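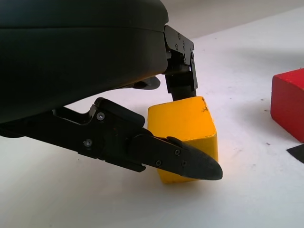 Figure 1. Gripper closed on the yellow block, wrist camera view.

Merkdale Starter Arm: an assessment for teaching use
Randa Obeidat and Iestyn Watkins

1. Purpose

Our department wants an arm for the first-year practical course and asked us to look at the Merkdale Starter Arm, which is sold as a kit with a gripper, a wrist camera and a year of software updates. The supplier, Sleiman, lent us one unit for the project. We were asked to say whether a pair of students with no robotics background could set it up and get it to pick and place simple objects within one afternoon session. We were not asked to compare it with other arms, although we mention the department's older Unel arm in a few places as it is the one we both learned on.

2. Setting up

The kit comes part assembled. The base, the lower arm and the elbow are already joined, and the buyer fits the wrist, the gripper and the camera. The printed guide is clear up to the wrist. The section on the gripper is poor. It gives one drawing for both sides, and we fitted the finger linkage the wrong way round the first time. The screws at the linkage are small and the key in the box is short, so it is hard to get at them once the housing is in place. Iestyn used his own screwdriver in the end.

Software installation went well on the lab machine and badly on Randa's laptop, where the camera was not found until the driver was replaced with an older one from the Sleiman support page. A student without admin rights would be stuck at this point.

Calibration is done by driving the arm to 4 marked points and pressing a key at each. It has to be repeated if the base is moved, and the clamp supplied with the kit allows the base to creep on a smooth table. We changed to two workshop clamps and had no further trouble.

3. Method

We used painted wooden blocks on a white tabletop. The task was to pick up a block, move it to a target square and let go. One of us ran the arm and the other kept the log, and we swapped over at each break. We made 500 attempts in total. An attempt counted as a success if the block was released with its base fully inside the square. A dropped block, a missed grasp or a stop caused by the software all counted as failures.

The first attempts used the default grasp routine. After these we wrote our own, which brings the gripper in more slowly and closes it in two stages. We did not change the lighting on purpose, but the lab has a large window and the light did vary.

4. Results

134 of the 500 attempts failed. Most of the failures came from the default routine, which closes at full speed and tends to push the block away with whichever finger arrives first. With our own routine the fingers met the block more evenly.

Blocks placed square to the gripper were easy. Blocks turned at an angle were harder, as the fingers then press on edges and the block twists as it is lifted. The yellow and red blocks were found by the camera software every time we checked. We had a grey block as well and stopped using it, as the software kept confusing it with the gripper's shadow.

The view from the wrist is useful, but the gripper fills a large part of it. In Figure 1 the fingertip in front hides much of one side of the block. Students judging a grasp from the screen alone will have to learn what they cannot see. We found it better to have one person watching from the side.

5. Wear and servicing

The maker recommends checking the fingertip pads after 2000 cycles. We did not get that far and cannot comment on how long they last. One finger screw worked loose during our testing and was tightened. Spare pads are sold in pairs. Spare linkage parts have to be ordered through Sleiman, and our query about delivery took nine days to be answered.

6. Recommendation

We think the arm is suitable for the course if three things are done first: the department writes its own gripper instructions, the software is installed on lab machines by the technician, and the default grasp routine is replaced with a slower one. The Unel arm is stronger and steadier, but it takes much longer to learn and we would not give it to first years.

We would also ask for a longer loan before ordering a full set. Our code and attempt log are in the Ovlow folder on the department drive, with the January versions kept separately.

Contact: Ovlow project, student robotics lab | © the authors | Back to top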